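How to hang brick-pattern paper in an alcove or box room

Covering three adjoining walls with a printed brick paper

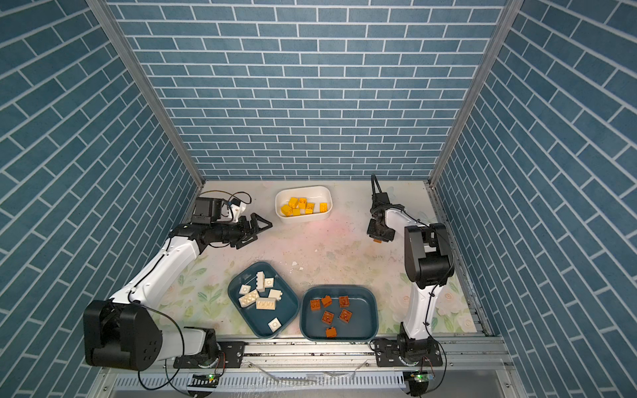 Brick paper is less forgiving than a plain or floral one, as every mortar line is a ruled horizontal and the eye follows it from wall to wall. Most faults come from the first drop. If it is out of plumb by a few millimetres, the error grows with each length and shows up at the far corner as a row that has climbed or dropped. Colour also matters. On a slate-blue brick with thin white mortar lines, a gap at a seam on a white wall can pass for mortar if it is vertical and narrow, but a step in a horizontal row cannot be hidden. Where the walls meet, a metal corner post such as the silver aluminium ones between the back wall and the side walls gives each sheet a straight edge to finish against, and the paper need not be turned round the corner.

The method below was written up after papering a storeroom at Storcombe with Driris paste-the-wall paper. It applies to any non-woven paper with a straight match.

What you need

Paper from a single batch, paste, a spirit level or laser level, a plumb line, a paperhanging brush, a seam roller, a trimming knife with snap-off blades, a steel straight edge and a sponge. Lining paper is needed only on poor plaster.

Preparing the walls

Fill holes and sand them flush. Wash off dust and let the wall dry fully. Bare plaster should be sealed with thinned paste or a primer such as Sketlow wall size and left overnight. A dark wall should be given a coat of white or grey emulsion, or it may show through the pale parts of the print.

Setting the datum

1. Choose a height of 75 cm from the floor on the back wall and mark it.
2. Carry the mark round all three walls with the level. Do not measure up from the floor on each wall. Floors are seldom flat.
3. Decide which mortar line will sit on the datum. Check what this does at the ceiling. A thin sliver of brick at the top looks poor, so move the datum up or down by part of a brick if necessary.
4. Find the centre of the back wall and drop a plumb line there.

Cutting the drops

Measure the wall height and add 9 cm for trimming at top and bottom. Cut each drop at the same point in the repeat. With a straight match this means that all drops from one wall are identical and can be stacked. Number them on the back in pencil, with an arrow pointing up – brick prints often have a shadow along one edge and look wrong when inverted.

Hanging

Paste a strip of wall slightly wider than the paper. Hang the first drop against the plumb line and slide it until the mortar line meets the datum. Brush from the centre outwards. Butt the next drop up to it without overlapping, check the rows, then roll the seam lightly. Heavy rolling squeezes out paste and leaves a shine.

Check the level again after every 4 drops. A small drift can be corrected at this stage by easing the next drop. A large one means taking the paper down while the paste is still open.

Corners

With a post or trim, run the paper up to the metal and cut with a new blade. Without one, turn 2 cm on to the side wall, then hang a fresh drop plumb and overlapping the turn. Cut through both layers and remove the waste. The half bricks either side of the corner should add up to a whole one, as they would in real brickwork.

Finishing

Wipe paste off the face with a damp sponge before it dries. Keep heating low until the next day. Lifted edges can be fixed with Kongkaew seam adhesive applied on a fine brush.

Related guides
Lining paper: when to use it
Papering around sockets and switches
Fitting metal corner trim
Removing old vinyl wallpaper
How to estimate rolls for a patterned paper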